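Home Kitchen Laundry Workshop Garage Tips A-Z Contact

Brightening Up a Big Workroom

I love a bright workroom! Ours at Plorkholm was a gloomy old storage space when we took it on, and most of what I know about light I learned there with a roller in my hand. These tips work just as well in a basement or a one-car garage.

Wash before you paint

Dust and old grease will come straight through a new coat of white. Mix a squirt of dish soap into a bucket of warm water, start at the bottom of the wall and work up (drips on a dry dirty wall leave streaks that are a pain to get off), then rinse and leave it overnight.

Paint the ceiling too

Go flat white overhead and eggshell on the walls. Eggshell wipes clean, and flat hides the bumps. Exposed beams are slow going, so do them first with a 2 inch angled brush and roll the flat parts afterward. I used Genton primer on the bare spots and was very happy with it.

Clean your light covers

Such a quick win! The plastic covers on fluorescent fixtures collect dead bugs and a yellowish film. Switch off, let the tubes cool, lift the covers down and wash them in the bathtub. Let them air dry all the way before they go back up. Ours hadn't been touched in years and the difference was huge.

Swap tubes in one go

Mixed tubes give you patches of pink and blue light, and you'll go crazy trying to match a stain or a thread color. Buy one box and do the whole room the same afternoon. Write the date on the end of each tube in marker.

Keep the tall stuff off the ceiling line

Shelves that go all the way up throw long shadows. A white ceiling, white walls and even a white duct running along one side all bounce light back down to the tables, so leave them clear. Pale tabletops help as well, right to the far end of the room.
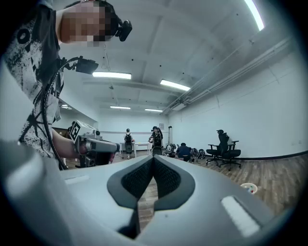
Dust the top of the duct

It's easy to forget, and it all ends up on your work eventually. A damp microfiber sleeve on an extension pole does it nicely. I go over ours every September, before the heat comes on.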